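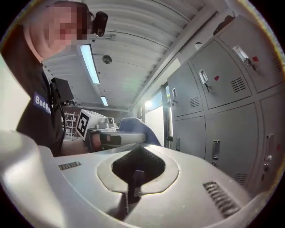
## 4. Cleaning and setting up the six-door cabinet

This section covers the gray metal locker cabinet in the changing area at the Florkumholm workshop. It replaces the leaflet Vanix packed with the cabinet, which promises a "maintenance-free finish." We have not met a maintenance-free finish yet. Plan on a wipe-down every 8 weeks and a proper cleaning each February, and don't wait for the doors to look dirty. Gray paint hides a lot.

### 4.1 What you need

- Two soft cloths, one for washing and one for drying
- A bucket of lukewarm water with a little dish soap
- A soft brush, narrow enough for the vent slots
- A roll of masking tape and a pen

The leaflet also recommends Setham metal polish. We tried it on the inside of one door and could not tell the treated half from the untreated half. Leave it out of the order.

### 4.2 Before you start

1. Tell everyone who uses a locker, at least a day ahead.
2. Clear the top of the cabinet. Everything comes down, including whatever has been up there so long that people have stopped seeing it.
3. Move hanging clothes far enough away that sleeves and hems stay out of the water.
4. Move anything on wheels clear of the lower doors and lock the wheels if they have a brake.
5. Close every door and check that it latches. A door that swings open while you are leaning on its neighbor can pinch a finger.

**Caution:** Do not tip or drag the cabinet to clean behind it. The delivery sheet lists it at 145 pounds empty, and the feet scratch the floor. If it has to move, get two people and a dolly.
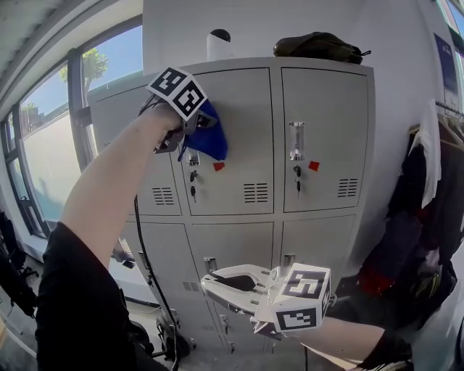
Keys are the weak point of this cabinet, whatever the brochure says about security. Carrasco, who supplied the locks, will cut a replacement from the lock number, but the last one took 40 days to arrive. On the upper middle and upper right doors the keys hang right in the locks, close to where a cloth passes, and loose fabric catches on them easily. Take each key out before wiping its door, label it with tape, and put it back only when that door is finished. The small red square stickers stay on. They do nothing for the lock as far as we can tell, but peeling them leaves glue that is harder to remove than any dust.

### 4.3 Wiping the doors

1. Start with the upper doors and work down.
2. Wet the cloth and wring it out hard. It should feel damp and leave no drips on the paint.
3. Wipe the flat part of the door from top to bottom.
4. Go around the handle with a folded corner of the cloth. Fingerprints collect on the door just above and beside it.
5. Brush the vent slots along their length. Pushing the brush straight in moves the dust into the locker, where somebody will complain about it.
6. Dry the door with the second cloth before going on to the next.
7. Repeat for the lower doors. Kneel on something.

**Note:** The leaflet says the vents "clean themselves through natural airflow." Run a brush along one and decide for yourself.

**Caution:** Never spray water or cleaner at a lock. If a key turns stiffly, use a puff of dry graphite. Oil feels better for a week and then gathers grit.

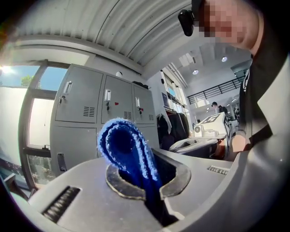 Choice of cloth matters more than choice of cleaner, and the expensive ones have not earned their price here. What we want is something soft with a bit of pile to it, big enough to fold over and still hold. Blue terry-like fabric does the job, though its fuzzy surface can snag on the edges of a louver, so keep it to the smooth parts of the door and leave the slots to the brush. Refold to a clean face for each door. When you run out of clean faces, rinse.

### 4.4 Finishing up

1. Open each door in turn and let the inside air out for a few minutes.
2. Return the keys by label. Turn each one once both ways before you walk off.
3. Wipe the top of the cabinet, including the back edge by the wall.
4. Put back only what someone claims. Bags go inside a locker or home.
5. Write the date in the log. The cabinet is inventory number 873.

### 4.5 If something looks wrong

| Problem | Try this | Our experience |
|---|---|---|
| White streaks after drying | Wipe again with plain water | Too much soap, nearly always |
| Door rubs at the bottom | Check that the cabinet is level | Adjusting the hinge, as the leaflet suggests, made it worse |
| Key will not come out | Turn it fully to the locked position | Works more often than pulling |
| Musty smell | Empty the locker and leave it open overnight | The scented discs only add a second smell |

Rust spots go to the workshop office. Do not paint over them - the touch-up pen sold for this cabinet is a different gray.

Last revised 8 Aug 2020.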